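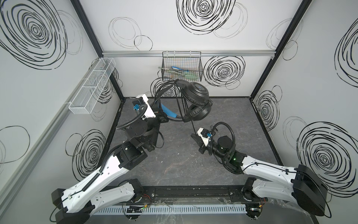 Memby Backup, after a winter of using it

Mon 30 March

I bought Memby back in December, right after my old laptop decided it no longer recognized its own drive. I'd been dragging folders onto a USB stick whenever I remembered (so, hardly ever), and Kagiso Moodley kept telling me to get something that runs by itself. Fine, Kagiso. You win.

Setup was easy. You pick your folders, pick a drive, choose a time and leave it alone. The first backup took almost 3 hours for my photos and documents, and the laptop stayed perfectly usable the whole time — I was on a video call for part of it. Nightly runs since then are so quick I don't notice them.

Restoring is where I really fell for it! I overwrote a budget spreadsheet in February, opened Memby, scrolled back two days and there was the good copy. It opens in a preview window first, so you don't have to restore five versions to find the right one.

Now the grumbles. The settings menu is a mess. Email alerts are under "Devices" and the schedule is under "General," and I still click the wrong one every time. It also nags you to add a second computer, and I couldn't find a way to turn that off. Support did answer me the next morning, but the reply was mostly a link to a help page I'd already read.

It cost me $57 for the year. Kirnine is $50 and I tried the free trial, but it skipped any file I had open, and I always have files open. I've already set Memby to renew.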